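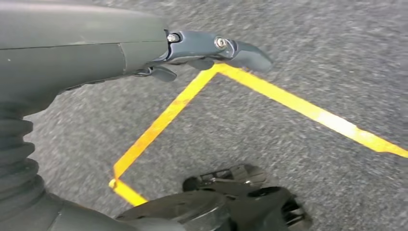
It was the wiring that scared me off for years, one member of the Cundholm Shared Workshop wrote on our comment board this fall, and then I spent an evening crimping connectors with people who were just as nervous as I was, and now I can't wait to get back to the bench.

Comments like that one are a big part of why we are so pleased to share some news today.

CUNDHOLM SHARED WORKSHOP OPENS ITS ROBOT BUILD TO NEW MEMBERS

CUNDHOLM, 4 November 2018 – The Cundholm Shared Workshop is happy to announce that Womamov, the member-run robot build that began in July with a handful of people and a very long parts list, is now open to anyone in the area who would like to join in. You do not need to be an engineer, and you do not need to own any tools (although if you have a good set of hex keys, please do bring them along, because ours have a way of wandering off!).

Womamov is a hands-on project about arms, grippers and hands, and about the everyday chores we would all love a machine to help with. The builders have worked on joints and housings, rewired more than they care to admit, and spent long evenings talking about how a set of fingers should meet the edge of an object. Members have put 3,636 hours into the build so far, according to the sign-in book, and 33 people have had a hand in it at one time or another. Some came for a single evening and some have hardly gone home since.

Much of the current work is about reaching for things on shelves. A wheel hubcap makes a fine practice piece for this, with its thin rim and all those openings between the spokes, and the group has grown very fond of it. Yellow lines mark out the floor in front of the shelving, and the green crates on the lower level are waiting their turn as the next thing to try.

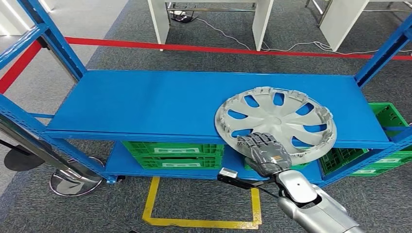

New members will start with the basics, which means learning where the emergency stop is, how to power down before reaching in, and how to read the build log so that you know what the last crew changed. After that you are welcome to pick a corner of the project that suits you. The software group would love more company, and so would the mechanical group, and there is always a need for patient people who enjoy labeling cables.

We would like to thank Vermeulen, our neighbors down the street, for a gift of 700 fasteners in sizes we never seem to have enough of, and Promolico for printing our new member handbook, which came out looking a good deal nicer than the stapled one it replaces. Both firms have been generous with advice as well, and we are grateful for that too.

Build nights begin at 7 p.m. and go on until people get tired. Closed-toe shoes are a must, long hair should be tied back, and anyone under 16 should come with an adult. There is no charge for your first visit. Regular workshop dues apply after that, and reduced dues are available if you ask at the front desk.

To sign up, stop by the workshop during open hours or leave your name on the Womamov sheet by the door.

About the Cundholm Shared Workshop

The Cundholm Shared Workshop is a member-supported space for making and fixing things, with benches for wood, metal, sewing and electronics. Members of the press who would like to visit on a build night are very welcome and should contact the front desk beforehand.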